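Flallex 爵士音乐节公布秋季阵容 Katayama 四重奏新作首演

新闻稿 即时发布

Indala 讯——主办方 Flallex 今日公布本届秋季爵士音乐节完整节目单。十月开幕,连续六晚,11 组乐手,主场地仍是 Indala 老码头音乐厅。开幕夜交给 Katayama 四重奏,带来全新组曲《潮位》,世界首演。

组曲全长 80 分钟,不设中场。钢琴、低音提琴、鼓、次中音萨克斯,编制和上一张专辑一样,写法变了很多。前两个乐章几乎全部写定,谱面密,节拍常换;第三乐章开始放开,鼓手拿到的只有一页文字提示。据四重奏方面介绍,这部作品断断续续写了三年,中间推倒重来过一次,最早的版本里还有弦乐,后来拿掉了。

去年听过他们小场演出的乐迷大概还记得那首没有标题的安可曲,慢板,萨克斯几乎只用气声。那段旋律如今成了《潮位》的尾声,调子降了小三度,低音提琴改用弓拉。

Katayama 四重奏成立以来一直以现场见长,录音室专辑不多。前两张都是现场录音,第三张才进棚。乐队的说法是,棚里太安静,听不到别人呼吸,后来把隔音板撤掉一半才录得下去。那张唱片收了九首曲子,六首是原创,其余三首改自 Indala 一带的渔歌,旋律保留,和声全换。本次音乐节的第二晚他们还会加演一场短节目,专奏这三首渔歌。

其余各晚安排也已敲定。第二晚主打为 Midano 大乐队,十七人编制,曲目以摇摆年代老谱为主,下半场换成本团编曲的新作。第三晚两组三重奏接连登台,一组无鼓,一组无钢琴,中间休息二十分钟换台。第四晚是人声专场,三位歌手共用一个伴奏组,曲目到当天下午才定。第五晚留给即兴,不公布曲目,也不公布出场顺序。第六晚闭幕,六晚里时间最长的一晚,预计过午夜散场。

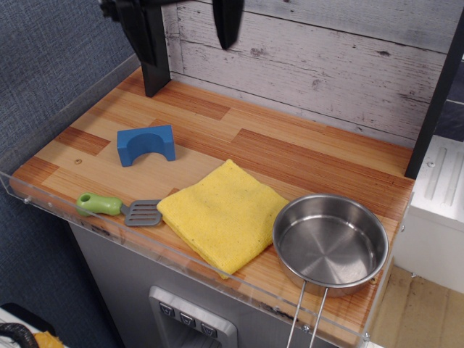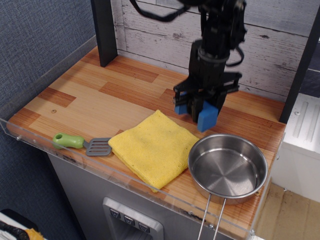 门厅部分今年同样有调整。演出前一小时开放,设小舞台一处,由 Indala 本地音乐学校的学生乐队轮流演奏,每队二十五分钟,不插电。小舞台的台面会重新铺过,选了深浅相间的木条拼花,浅的偏蜜色,深的偏橙褐,和上图台面一个路子。学生乐队曲目自选,标准曲、自己写的都可以,唯一要求是不超时。门厅演出不需要票,站着听,座位只有靠墙一排。

主厅音响方面,本届取消两侧吊挂音箱,改为舞台前沿低位扩声,鼓组不收近场话筒。主办方去年收到不少听众来信,说后排听低音提琴发糊,低频堆在楼座下面散不出去。春天做过两轮试音,最后定下这个方案。楼座第一排视线会略受栏杆影响,该排票价相应下调。钢琴两台,一台主用,一台留给双钢琴曲目,每天下午四点调律,调律期间主厅不对外开放。

驻节项目“夜谱”继续。面向三十岁以下作曲者征集小编制作品,时长十分钟以内,编制不超过五人,需附总谱和一段试奏录音,录音质量不作要求。入选作品由 Midano 大乐队抽调乐手排演,闭幕夜上半场演出。往届入选者不可重复投稿,但可以作为乐手参加排演。投稿截止为八月底,逾期不收。结果在九月内公布,只通知入选者。

主办方还将在第三天和第四天下午各办一场公开排练,观众可以坐在台上两侧,离乐手很近,请关手机。公开排练不演完整曲目,会停,会重来,会争。想听完整作品的请买晚场票。

唱片方面,Katayama 四重奏《潮位》首演当晚将全程录音,计划明年春天由 Flallex 旗下厂牌出版,先出黑胶,数字版稍后。首批压制 1490 张,编号发行,音乐节通票持有人可优先预定。封面尚未定稿。曲目说明册由乐队自己撰写,附第三乐章鼓手那一页文字提示的影印。

票务:通票与单场票同日开售,上午十点,线上和音乐厅票房同步。通票含全部六晚主厅演出,不含公开排练。学生半价,入场时须出示证件。十二岁以下儿童请选楼座,开幕夜不设儿童票。迟到观众须等曲间入场,《潮位》因为没有中场,迟到者只能在第二乐章结束后由工做人员带入,座位不保证是原座。

交通:演出日晚间码头环线延长至凌晨一点,闭幕夜延长至两点。音乐厅后门停车位有限,优先给乐手和乐器车,自驾的观众请停北侧露天停车场,步行八分钟。雨天路滑,请留出时间。

媒体采访与摄影:开幕夜前三首之内可拍,不用闪光灯,《潮位》各乐章之间不停顿,故该场改为彩排时拍摄,下午三点入场,四点前结束。采访申请请在演出前一周提出,写明媒体名称、希望采访的乐手和大致题目。乐队当天演出前不接受采访,演后可以,时间不长。节目单电子版和乐手照片可向 Flallex 新闻处索取,请注明用图途径。

补充更正:早前发出的预告里,第三晚两组三重奏的出场次序写反了,无鼓一组在前,无钢琴一组在后,以本稿为准。已经印好的海报不再改。

Flallex 新闻处
Indala 老码头音乐厅二楼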